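Kitchen Gripper Tips: Try Both Pads Before You Pick

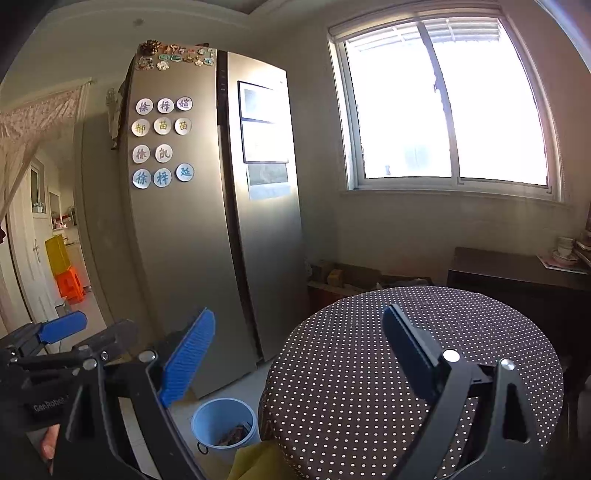 Two hand-held grippers by the round table, jaws open on the nearer one.

If you're choosing between finger pads for a hand-held gripper, do your testing in a kitchen that gets used, with the magnets on the fridge and the cups stacked where they always are. I spent a happy December afternoon at it with Si-woo Hong, and we learned more than we had in weeks at the bench!

Start with fabric. A tablecloth corner is a wonderful test, as a stiff pad slides right off while a ridged one gets a nice little bite (do go gently with anything lacy). Then move on to cups. We gave each pad 19 lifts with the same cup, and the Semow pads dropped it twice against seven for the Hendels — quite a gap, though the Hendels were kinder to thin plastic.

Swap hands halfway through, too. My left is hopeless, and it showed in the scores.

Wipe the pads with a damp cloth every eight lifts or so, and let them dry before you carry on. Kitchen grease builds up quicker than you'd think, and the last few cups will tell you all about it.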